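Search this forum Advanced search Go

Shelving picture books, mixed formats, spine out or face out?

Print | E-mail this topic

kerf_and_dado
I am fitting out a children's corner at the Skadurgate reading room. Current stock is 1,101 picture books. They sit in low bins now and the bins are wrecking the lower corners. Budget is 500 for hardware, excluding lumber, which I already have.

Constraints:
- Longest wall takes a run of 195 cm.
- Readers are small, so nothing above adult waist height.
- Formats run from small board books to oversize landscape hardcovers.
- A good share of the stock is in Chinese, mostly thin hardcovers.

Plan so far is spine-out shelves with a divider every 15 cm and a single face-out ledge on top. Looking for comments on divider spacing and on whether face-out is worth the space it eats.

octavo_bound
Spine out is fine for anything with a real spine. Most picture books are 32 or 40 pages and the spine is too narrow to read from standing height. A child who can't read yet gets nothing from it at all. Face-out on at least a third of the run, or they will pull everything onto the floor to see the covers.

Divider every 15 cm is good. Wider than that and thin hardcovers start to lean, and a book that leans for a year has a twisted text block. You can see it by laying the book flat and looking along the fore edge.

shelfload
Disagree on the third. Face-out with one copy per slot stores almost nothing. Do the sum: on 195 cm you get 6 oversize landscape books side by side with finger room. You have over a thousand. Rotate a small display and leave the rest packed spine out with color labels.

Also check your shelf material before anything else. Children's hardcovers are on coated stock and are heavier than they look. If you are using 18 mm board, put a support at the midpoint of anything over 80 cm.

octavo_bound
Nobody said one copy per slot. A ledge 6 cm deep takes several thin books one behind the other. The front one shows and the rest get flipped through, same as records.

shelfload
And the back ones get bent when a child leans on the front one. Seen it many times. The lip on the ledge takes the load at the bottom edge and the cover boards bow above it. It is worst with paperbacks but hardcovers do it too if the heating is on.

kerf_and_dado
Bowing is what I wanted to avoid. Would a steeper back panel help? I was going to set it at 15 degrees off vertical.

octavo_bound
15 is good. Past 20 the weight of the book is on the back board and it creeps down until the lip catches it. Under 10 they fall forward when someone bumps the unit. Put a strip of cork on the ledge so the bottom edge doesn't slide.

plainweave
Question on the Chinese titles. How are you ordering them? We tried author surname in pinyin and it was useless for the parents, who look for the title, and useless for staff who don't read Chinese. We ended up with subject stickers (animals, bedtime, food, transport) over both languages in one sequence. Misfiling went down a lot. The purists on our side were not happy.

shelfload
I would be one of those. Mixed sequence by sticker means you can't tell if a given book is missing without a full check.

plainweave
You can't tell with picture books anyway. They go back wherever there is a gap.

Check binding direction while you are at it. Books printed with vertical text usually open from the other side, so if you put the spine label on by habit you can end up with it on the wrong face. Horizontal text opens the same way as English.

kerf_and_dado
Mine all have horizontal text as far as I have checked. I like the subject stickers. Will try it on one bay first.

On hardware, I have been comparing two slotted inserts. Vikberg makes a steel one, powder coated, screws to the shelf. Tomton does clear acrylic, free-standing. Anyone used either?

hinge_side
We have the Tomton at work. Slots are a fixed width, so board books fit snugly and thin hardcovers have play in them. They stay up, but they tilt to one side. The good part is that the covers aren't hidden. The bad part is scratches; wipe it with a dry cloth and it goes cloudy within a season. Damp microfiber only.

The steel Vikberg is stronger but the cut edges on ours were not deburred. I ran a file over every slot before it went near a dust jacket. It took me most of a Friday.

gluepot
I use a clear acrylic rack with the zigzag top on a low table, board books and hardcovers mixed. Tall ones I keep at the side because they are too much for it. Table is a plain light wood one with rounded corners, which I would insist on at child height whatever you put on it.
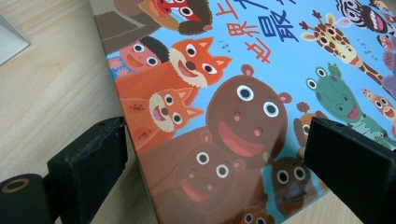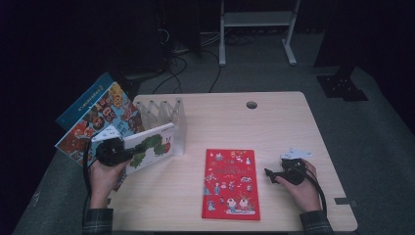
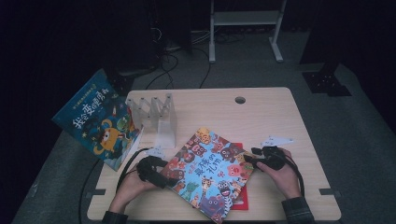
Regarding the rack itself, I would stick clear silicone dots under the feet. Acrylic on a sealed tabletop slides as soon as a book goes in at an angle. The dots cost next to nothing and peel off clean. Also load it from the middle outward. Loaded from one end, the light ones will tip.

For the wall run I side with shelfload. A rack is for what is out this week, and the rest needs proper shelves with dividers.

octavo_bound
I can live with that if the display gets changed on a schedule. In most places it gets changed when somebody remembers, and the same titles face out from September to spring. The covers fade too if there is a window. Blue holds up, reds and oranges go first.

shelfload
Depends on the ink set, but yes, generally. UV film on the window is cheaper than replacing stock.

kerf_and_dado
Window faces north, so I will leave the film for now. Revised plan:

Spine-out shelves for the full run, dividers at 15 cm, midpoint supports. Top ledge 6 cm deep, cork strip, back at 15 degrees, hardcovers only and no more than three deep. Two acrylic racks on the reading table for board books. Bins go to the basement.

Still open is the label stock. The Ghaffari matte labels hold on cloth but lift off laminated covers after a few weeks. Has anyone put a clear overlay on top?

hinge_side
Yes. Overlay has to extend past the label by 5 mm on every side or it lifts with it. Wipe the cover with isopropyl first and let it dry. Don't do it on uncoated paper covers, the alcohol can raise the fiber.

plainweave
Or put the label inside the front cover and only the color sticker on the spine. Less to peel. Children pick at anything with a corner, so get round stickers.

Print | E-mail this topic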